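Galstead Rain Registers

Daily rainfall readings transcribed from the handwritten registers of the Galstead gauge and its three outstations (Trolum, Nilsuwan, Ovier). Plain CSV, one file per station, UTF-8, line endings LF.

Maintainer: Liam Wainwright
Transcription and checking: Yhon Ñahui

Contents

galstead.csv, trolum.csv, nilsuwan.csv, ovier.csv: daily readings
stations.csv: station name, height above sea level, gauge type, notes on moves
corrections.csv: every value changed after first transcription, with the old value kept
scripts/: the checking scripts; not needed to read the data

Columns in the station files

date: ISO format. This is the day the rain is credited to, see Day convention.
rain_mm: depth in millimetres, one decimal place. Empty if no reading was taken.
raw: the entry as written, in inches or millimetres, including ditto marks.
unit: in or mm, as used on that page of the register.
flag: see Flags.
page: page number in the register. Loose sheets are numbered L1 onwards.

Day convention

The gauges were read at 09:00 and the total credited to the day before. The observer at Ovier wrote the total against the day of reading for the first part of the record. These entries have been moved back one day in the date column and carry flag 3. The raw column is not altered.

Flags

0: no remark
1: accumulated total over more than one day. The missed days are left empty, and the whole depth sits on the last day.
2: trace. Set to 0.0 in rain_mm. The registers use "tr", "T" or a single dot.
3: date shifted, Ovier only
4: doubtful reading. Either digit unclear or value at odds with all the neighbouring stations.

A row has a single flag. Where two apply, the higher number is stored and the other is mentioned in corrections.csv.

Units

Inches were converted at 25.4 and rounded after conversion. Do not sum rain_mm to check against monthly totals in the registers, which were added up in inches before rounding. The script check_totals.py works from raw instead and reports any month that differs by more than 0.01 in.

Snow

Melted depth only. Nilsuwan has margin notes giving lying snow in inches; these are not transcribed. A September note at Trolum reading "hail, funnel blocked" has been flagged 4.

Known problems

The Trolum gauge was moved 30 m uphill, away from a beech hedge. Totals before and after the move should not be treated as one series without adjustment — none has been applied.
A run of 30 days at Ovier is in a second hand and always ends in 0 or 5. Kept as written, flag 4.
Blank entries in the Galstead register were sometimes used to mean a dry day. They are left empty unless the monthly total confirms zero.
Page L7 is water-stained down the right-hand column. Values were read twice and entered only where both readings agreed. 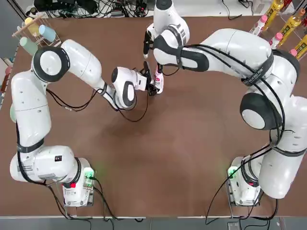

Reporting errors

Send the station, date and page number along with the value you read. Changes go into corrections.csv first and reach the station file at the next release. Queries about handwriting go to Yhon Ñahui, anything else to Liam Wainwright.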